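Workshop > Storage and Care > Small Electronics

Storing Spare Computer Parts at Home

August 2023 -- by the Udmont Workshop Desk

We use cookies to remember your reading preferences. By continuing you accept our cookie policy.

Spare computer parts tend to collect in kitchen drawers and on garage shelves. Both are poor places. A kitchen drawer sees steam and crumbs, and a garage shelf goes through wide temperature changes between day and night. An interior closet shelf at waist height is better. Avoid closets that share a wall with a shower.

Sort the parts before buying any boxes. Circuit boards and memory go in one group, drives in another, cables and screws in a third. Cables are the heaviest and should never sit on top of boards. Anything you can't name goes in a separate bag with a label saying where it came from.

Boards and memory belong in antistatic bags. The silver kind shields the contents while closed. The pink kind only keeps the bag from building up its own charge, so use it for packing and not as the sole cover for a bare board. Replace any silver bag with a hole or a worn crease. Fold the top over once and hold it with a paper label -- cellophane tape builds up charge when it is peeled.

Processors need a rigid holder. A chip loose in a bag can press against its neighbors, and a bent pin or scratched contact is hard to put right. Handle the chip by its edges and set it down square, without pushing on the center. If the original tray is gone, molded trays can be bought in singles. Check the pocket size against the chip before ordering.

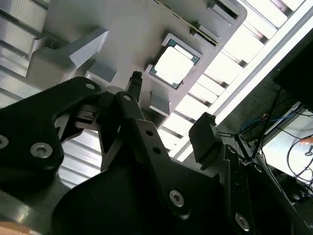 Square chip seated in the pocket of a light grey plastic fixture.

Clean off old thermal paste before storage. Use a lint-free cloth dampened with isopropyl alcohol, wipe from the edge toward the middle, and keep the liquid off the contact side. Let the chip air-dry before it goes in a closed container. Paper towels shed fibers and should be kept for the bench top.

For the outer box, choose a lidded bin with straight sides. We use the Sturkalik shallow bin, which takes 2 layers of trays with a sheet of antistatic foam between them. The Bautista divided case suits screws and standoffs but is too shallow for drives. Do not line any bin with packing peanuts or bubble wrap unless it is marked antistatic.

Add one packet of silica gel per bin and a paper humidity card. Aim for a reading between 30 and 50 percent. Very dry air makes static worse, so more packets are not better. Check the card after 7 days, then at the change of season. In our damp Gokthorpe basement the first packet needed changing in September.

Label the short side of the bin, where it can be read from the shelf. Write the part type, the model number and the date it last worked. Pencil on a paper label lasts well; felt-tip on plastic rubs off.

Old hard drives should be wiped before they are given away. Coin batteries come out of boards that will be stored for more than a year. Tape over both faces of each battery and keep them in their own container, out of reach of children.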